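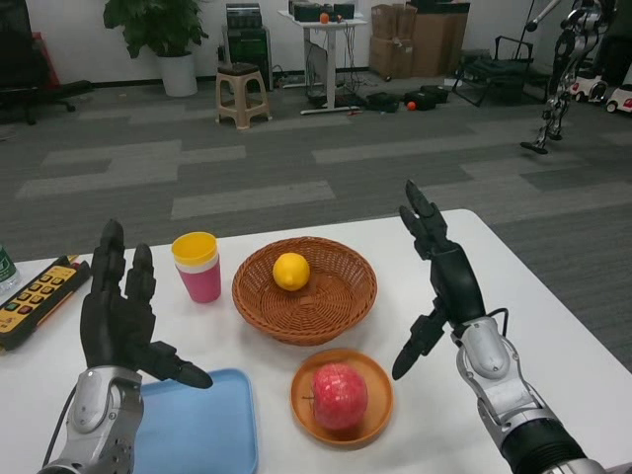 Progress report to the Gradallow Fund
December 20, 2023

Dear all at the Fund,

Thank you for your patience while we got this written up, and for the kind note that came with the second payment. It has been a full autumn at Zekum and I am glad to say the table-setting and tidying part of the work is now properly under way.

We began in September with more household bits and pieces than we could sensibly use, and have since settled on a small set that feels like anybody's table at home: a wicker basket, fruit, a couple of cups, a plate, a light blue tray and a remote control. The white table has stayed, as it makes everything so easy to see, and the baskets (bought from Rarlow, and very good value) have held up beautifully. 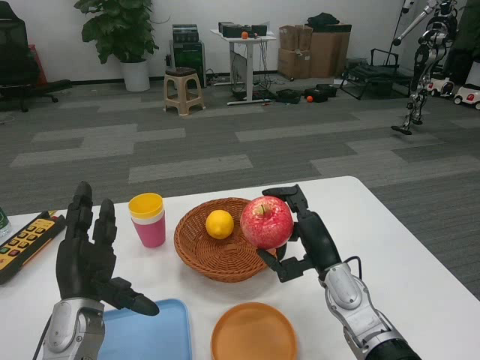

The red apple held just above the rim of the basket, with the lemon inside.

Fruit has been a favourite with us all, I must say! The apple and the lemon ask for quite different grips, and moving between basket and plate gives us plenty of variety without filling the cupboards again.

On numbers, we promised you 1116 tidying rounds by the end of the year and have logged 1590. Of those, 790 used the basket. Spending is within budget, apart from a small overrun on storage boxes, which we have covered ourselves.

Next we would like to bring in the Vida crockery, starting with two bowls, and try fuller tables. A revised list of items will follow with the accounts.

With warm thanks from everyone at Zekum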